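Protokoll der Besprechung zur Produktbewertung Handgreifer-Set Evetti
Datum: 02/07/2025
Teilnehmende: Einkauf, Technik, Datenaufbereitung
Anbieter: Giden (zugeschaltet zu TOP 2)

TOP 1 Stand der Erprobung
Das Leihset umfasst 2 Handgreifer mit Kamera, Ladegerät und Auswertesoftware. Seit Februar liegen 723 Aufnahmen vor, davon wurden 67 wegen unvollständiger Zeitstempel verworfen. Die Technik führt den Fehler auf die Firmware zurück. Ein Update ist angefragt, ein Termin wurde von Giden nicht genannt.

TOP 2 Aufgabenreihe Textilien
Gearbeitet wird an Tischen mit gemusterter Decke und Alltagsgegenständen im Hintergrund. Gegriffen werden kleine, weiche Teile. Beide Backen sollen vor dem Zugriff im Bild sein, das Zielobjekt liegt dazwischen. Die Datenaufbereitung bemängelt, dass die Ränder des Weitwinkelbildes stark abdunkeln — für die Beschriftung der Objekte in der Bildmitte ohne Folgen, für Gegenstände am Rand hinderlich. Giden verweist auf die Kalibrierdatei und liefert eine korrigierte Fassung nach. 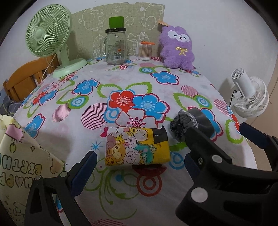 TOP 3 Backen und Verschleiß
Die Innenpolster sind gesteckt und einzeln tauschbar. Ein Ersatzsatz ist im Angebot nicht enthalten. Der Einkauf fordert eine Preisangabe für Polster und Schrauben an. Die Technik wünscht zusätzlich eine Angabe zur zulässigen Zyklenzahl; das Datenblatt enthält dazu nichts.

TOP 4 Vergleichsangebote
Surnley bietet ein Gerät ohne eigene Software an, Lieferzeit 17 Wochen. Bhuiyan bietet nur Miete mit Wartungsvertrag. Beide Angebote werden weitergeführt, ein Leihgerät wird vorerst nur bei Surnley angefordert.

TOP 5 Beschlüsse
Die Leihfrist für Evetti wird verlängert, sofern keine Zusatzkosten entstehen.
Kaufentscheidung vertagt bis zum Vorliegen von Firmware und Kalibrierdatei.
Die Technik erstellt eine Prüfliste für die Zeitstempel.

Offen: Klärung der Gewährleistung bei Polstertausch durch eigenes Personal (Einkauf).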